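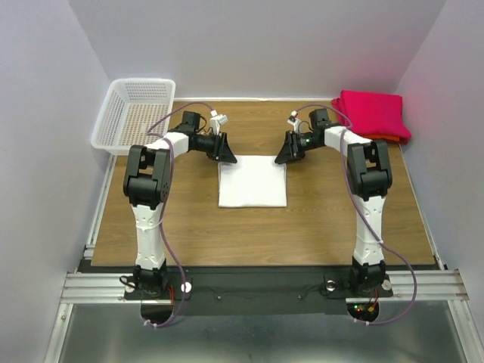 A folded cloth on the wooden table.

Folding day: a gallery of cloths, corners and one good table

By Dwight Gagnon
17 May 2018
23 comments

I have wanted to put this gallery together since December, when I folded a whole cupboard's worth of tea towels in one afternoon and came out of it oddly cheerful. There is such a lot to enjoy in a folded cloth! You start with something floppy and creased, and a minute later you have a tidy little block with a front, a back and a proper edge to it. I know some people put theirs away in a heap (my own brother is one of them) and I wish them well, but this page is for the rest of us.

The photo at the top is my favourite of the lot, so it has gone first and has the biggest spot. I love a folded cloth on a bare wood top. The table is rectangular, a light brown with plenty of grain in it, and that colour is kind to fabric in a way that white worktops never are. A white top makes everything on it look like laundry. Wood makes it look as if you meant to leave it there.

The rest come from readers in Plolbridge and Wurnard, and I have added a line or two to each. Thank you to all of you who wrote in, especially those who sent measurements as well.

1. The thirds fold
Sent by Rimantas Dambrauskienė. Long sides in first, one over the other, then the short ends to meet. She does the whole linen drawer this way, and the drawer shuts.

2. Four corners together
Boonsong Inthanon holds all the corners in one hand and gives the cloth a shake before it goes down. I tried it and got three corners and a sleeve, but his come out beautifully square.

3. The Stockdale stack
Seven napkins, folded edges all facing the same way. That last bit makes more difference than you would think — you can lift one off without dragging its neighbour along.

4. Smoothing from the middle
A flat hand, working outwards. Syahrul Osman says to do this after every fold and not just at the end, and I have been converted. The creases go somewhere else to live.

5. Big cloth, small table
Hüsnü Tatlı folds his largest tablecloth in half before he even brings it to the table, then lets it hang over the far side while he lines up the near one. Very clever, and no more trailing it across the kitchen floor.

6. The roll
I was in two minds about putting a roll in a folding gallery, but Rimantas sent such a lovely one that I gave in. Good for hand towels, and for anything going in a basket where you look down on it from above.

7. Old linen, soft as butter
From the Zoriritz market, bought in a bundle of 15. Linen this old hardly needs folding at all, it more or less lies down when asked. New linen will fight you for the first year or so. Keep washing it.

8. Edge to edge
A close-up of a hem sitting exactly on top of another hem. I must have looked at this one for five minutes. Boonsong again!

9. The wonky one
Mine. The cloth was cut out of square, and whichever way I turned it there was a bit left over. I tucked the extra inside and put it at the bottom of the pile, where it has been ever since.

A few people asked what size of table you need. Any clear patch a bit bigger than the cloth when it has been folded once will do nicely, and if you have wood, use it without a cover. Fabric slides about on oilcloth, and a padded ironing blanket grips too hard when you are trying to nudge a corner over. A height you can lean on slightly with straight arms is lovely for the big pieces — I did mine on a low coffee table for years and my back has only just forgiven me.

On ironing: I don't, mostly. I fold things while they are still the tiniest bit warm from the airing cupboard and press down with my palms. Hüsnü irons everything, pillowcases included, and his pictures are crisper than mine, so take your pick.

If you would like to send a photo for the next gallery, I'd be thrilled to have it. Tea towels, napkins, dusters, muslins, that huge thing your aunt gave you that only comes out for birthdays, all welcome. Daylight is best, and please tell me how you folded it, in as much detail as you can bear to type. Next time I am hoping for a whole page on fitted sheets. Syahrul claims to have a method that works on a table and needs only one person, and I have asked to be shown it slowly.

Share this gallery
15 shares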